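Robot Cell Forum > Good Practice > Written rules for table resets between runs?

dpennington
Hi everybody, Darnell Pennington here, over on the Jemora bench. We're finally writing down our house rules for pick-and-place work (only took us until December!) and I'd love to hear how other shops handle the start of a run. Our draft says the tabletop gets cleared and wiped, and then the wrist camera takes a look at the bare surface before a single prop goes down.

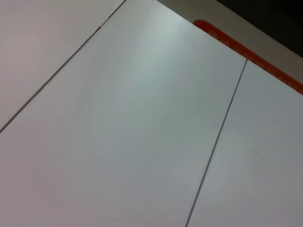
I'm fond of that rule, I'll admit, and I wrote most of it. We have 2,232 runs logged so far, and when I went back through the notes on a slow Saturday, 2,111 of them had the check ticked off. The rest are a headache, because I can't tell whether somebody skipped the check or just skipped the box. Would you throw those out?

mestero_kay
Lovely to see somebody writing this stuff down! But no, please don't throw them out. Flag them and move on. We tossed 309 runs at Mestero over a missing tick and I'm still sore about it.

oldgantry
Gently disagreeing with Kay. If the rule says check, then a run without a check isn't a run. I'd keep them in a separate folder and leave them out of any results you share. Otherwise what's the rule for?

mestero_kay
A flag does the same job, oldgantry, and you can undo it later. We've been around this one before, you and I :)

dpennington
Thank you both, flag it is for now. I've tidied up the draft and it goes like so:

1. Clear and wipe the table, take the bare-surface view, tick the box.

2. Set out the basket, empty and upright, and one prop. Hands well back before the gripper closes in on it.

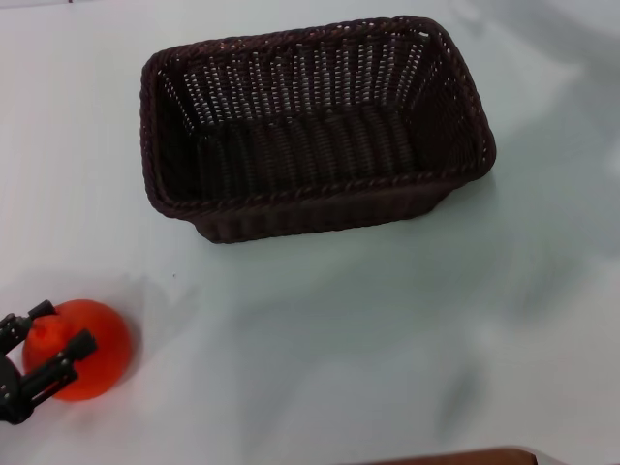 3. If anyone reaches in partway through, stop and start over from step 1. No saving the run, however nicely it was going.

pruitt_nights
Step 3 is too strict for us at Pruitt. We'd never get home! We let people pause, fix the prop and note it.

oldgantry
Step 3 is the best one on the list.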